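Ticket 3339 – Zerkumo shirt folding, episodes rejected by the checker
Opened by: Nhàn La
Assigned to: Zhiqiang Xie

Upload stops at 511 episodes, but we recorded 1030. The error is "left/right not paired". Close grip on the cloth is accepted.

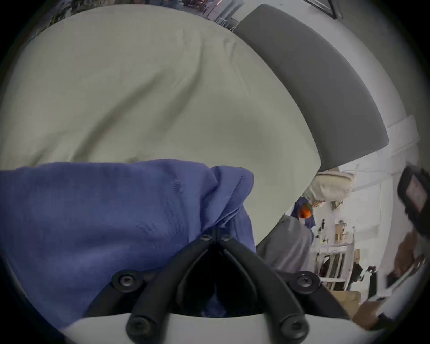 Step 1 – Check pairing

I compared the labels on both handles with the list.
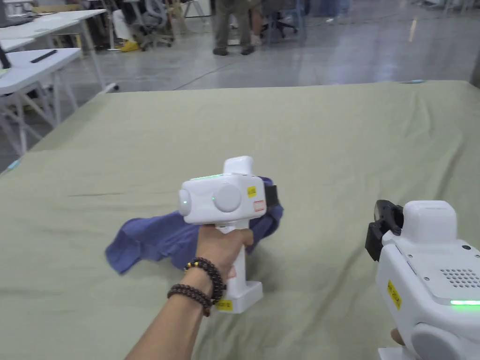 Gripper on the blue garment, green light on.

List was correct. Next I looked at the lifting part.
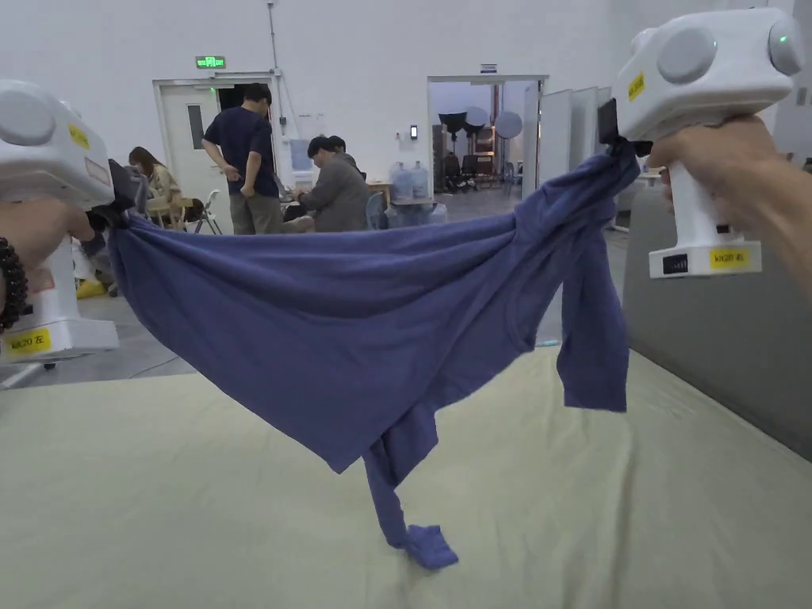
Step 2 – Compare clocks

Right side is 200 ms late. I restarted both and repeated the flat start.

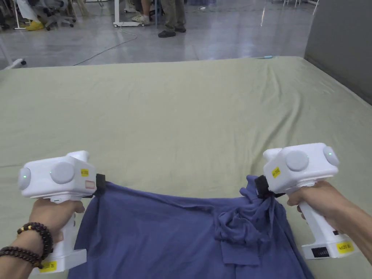 The checker now accepts new episodes. Please keep this start for every shirt: one jaw on each upper corner, then wait for the beep. Old episodes – Solange will correct the time by script.

Status: waiting for Solange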